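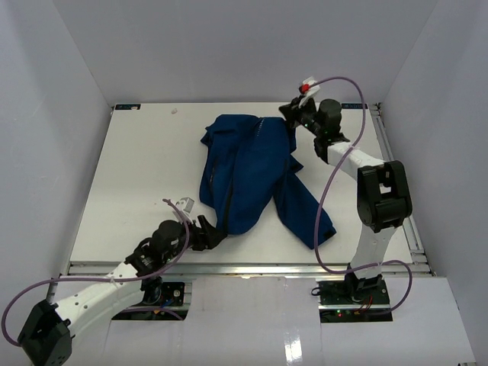 March. Gate return for the Ornosell match is still open. The Ulidico ticketing export gives 1035 sold and scanned, and the turnstile counter at Tessier Road gives 1082. The league wants one figure on the form and takes its levy, 15 percent of net receipts, on whatever figure is entered. I also had the color registration sheet on the desk, which asks for a second kit that does not clash with white. A dark blue like that garment, with its sleeve-like section lying out flat on the white tabletop, would pass on contrast at any distance the match commissioner cares about. I wrote "dark blue" in the box and went back to the gate return.

The difference is 47. First possibility is complimentary passes. Under the league rules as amended last season, passes are admissions but do not count as receipts, so they should be on the return in column D with a value of zero. Our stewards were told to wave pass holders through the turnstile, and the counter registers a pass holder the same as anyone else. Nothing in Ulidico would show them unless a zero-value ticket had been issued, and none was. Second possibility is re-entry at halftime. The east turnstile only turns one way, so anyone who went out to the parking lot by the side gate and came back in was counted twice.

Spent the first part of the morning on the pass list. It is handwritten, two sheets, and the second sheet has signatures with no printed names beside them. The visiting club's allocation is on the first sheet and was signed for in full. Match officials are listed separately and should not be on this sheet at all, but the fourth official has signed it. I have struck that line and initialed the change.

Called Mpho Pillay at the league office at 10:30. Pillay audits the gate returns and was clear on procedure: enter the turnstile figure as attendance, enter the ticketing figure as paid, attach a reconciliation note for the gap. The levy is then charged on paid. If there is no note, the levy is charged on attendance at the full adult price, and the club has to apply for the excess back at the end of the season. We did that two years ago and the refund was set against a fine, so the money never reached the account. I said the note would be in before the deadline. Pillay also asked for the Ulidico export in its raw form instead of my spreadsheet. Reasonable. The spreadsheet merges concessions with adults and the raw file keeps them apart.

Exported again. The raw file has a time stamp for every scan, and there is a gap in the stamps shortly before kickoff when the west scanner lost its connection. According to the manual the scanner stores scans offline and sends them when it reconnects. I need to find out if they were all sent. If some were lost, paid is too low and the league is owed more. That would have to go in the note whether it suits us or not. Wrote to Ulidico support and quoted the scanner's serial number from the label.
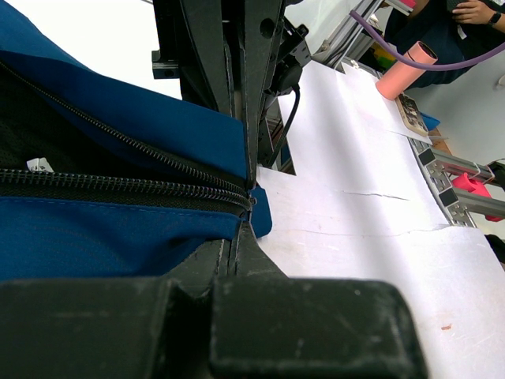

Blue fabric, zipper teeth along both sides of the opening.

Afternoon on the ground certificate. Tessier Road is certified for 2000 and the certificate has to be renewed before the Butesier fixture. Butesier bring more people than anyone else in the division, and if the renewal is late the capacity drops to the provisional figure printed on the back of the old certificate. I had never read the back of the old certificate. It is low enough that we would have to stop advance sales. Renewal requires the steward deployment plan, the first aid cover letter, and a dated drawing of the exits. The first two are done. The drawing we hold still shows the north exit where it was before the fence was moved.

Measured the north exit myself with the long tape. The clear width between posts is less than the drawing gives, but the new gate opens outward and the old one did not, and the inspector's formula treats that as a separate line. Ran the formula twice. The result supports the certified capacity without using the service gate. I will have the drawing redone anyway, with the fence in its current position, and send both versions so that the change is visible.

Board meeting papers are due. I have put three items down: the levy, the certificate, and the question of who holds the turnstile key, which at present is kept in a drawer that does not lock. Proposed that the counter be read and signed for at kickoff, at halftime, and at the final whistle. With a halftime reading we could have separated re-entries from passes in a few minutes.

16:40. Reply from Ulidico. The west scanner did reconnect and sent its stored scans, and their log agrees with 1035. Paid figure stands. The gap is passes plus re-entry, in proportions I cannot establish beyond the signatures on the two sheets. Drafted the reconciliation note on that basis and left the line for column D blank until the unnamed signatures are identified. Form to be posted once the chairman has signed page two.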